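Fünf Tage schweigen, oder: wie ich versucht habe, nicht zu lachen

Am Sonntag bin ich aus dem Retreat in Nakomari zurückgekommen, und seitdem fragen mich alle, ob ich jetzt erleuchtet bin. Nein! Ich bin vor allem müde und habe einen blauen Fleck am Knie vom Kissen (ja, das geht). Aber der Reihe nach.

Das Meditationshaus liegt ein gutes Stück über dem Ort, auf 1.118 Metern, und der Bus fährt nur bis zur Kapelle. Den Rest bin ich mit Rollkoffer gelaufen. Rollkoffer auf Schotter, in völliger Bergstille – ich war also schon vor Beginn der Schweigezeit die Lauteste von allen. Abends gab es Linsensuppe, eine kurze Einführung, und dann war Ruhe. Handy abgeben, keine Bücher, keine Gespräche. Schreiben war erlaubt, aber bitte nur ein paar Zeilen am Tag. Ich habe mich daran ungefähr bis zum Frühstück gehalten. 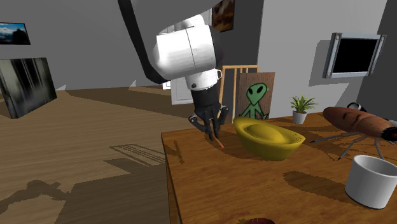
Der Tagesablauf

Geweckt wird um fünf mit dem Gong. Dann sitzen, gehen, sitzen, Frühstück, Hausarbeit, wieder sitzen. Ich war für die Karotten eingeteilt und habe noch nie so langsam Gemüse geschnitten. Nachmittags gibt es einen Vortrag, meistens über die Vergänglichkeit, und danach darf man in den Wald. Um 9 Uhr abends ist Schluss, und ich bin jedes Mal eingeschlafen wie ein Stein.

Die ersten zwei Tage fand ich furchtbar. In meinem Kopf lief ein Werbejingle aus den Neunzigern, in Dauerschleife, und wenn der mal Pause machte, habe ich im Geist meine Küche umgeräumt. Am dritten Tag saß ich beim Gehen hinter jemandem mit quietschenden Socken (fragt nicht, Parkett!) – na ja, ich lief natürlich, ich saß nicht – und musste so lachen, dass ich raus auf die Terrasse bin. Dort stand schon eine andere Teilnehmerin mit Tränen in den Augen. Wir haben kein Wort gesagt und uns prächtig verstanden.

Danach wurde es leichter. Was mir geblieben ist: dieses Zurückkommen zum Atem, ohne mit sich zu schimpfen. Ich übe das jetzt morgens zehn Minuten am Küchentisch, mit mäßigem Erfolg.

Gekostet hat das Ganze 500 Euro mit Essen und Mehrbettzimmer, die Lehrenden bekommen am Ende eine Spende nach eigenem Ermessen. Bettwäsche mitbringen, dicke Socken auch. Im Februar gibt es den nächsten Kurs, und ich überlege ernsthaft.

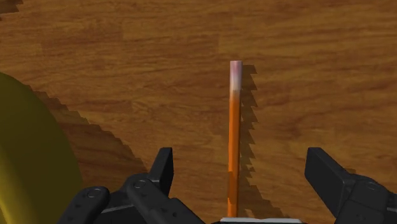
Kommentare

Komen: Die Quietschsocken kenne ich! Bei mir war es ein Magenknurren, immer in der letzten Viertelstunde vor dem Mittagessen. Hast du auf dem Kissen gesessen oder auf einem Bänkchen? Meine Knie machen den Schneidersitz nicht mehr mit.

Antwort der Autorin: Kissen, leider. Ab dem vierten Tag habe ich mir ein Bänkchen aus dem Regal geholt und war sofort ein besserer Mensch. Nimm gleich eins!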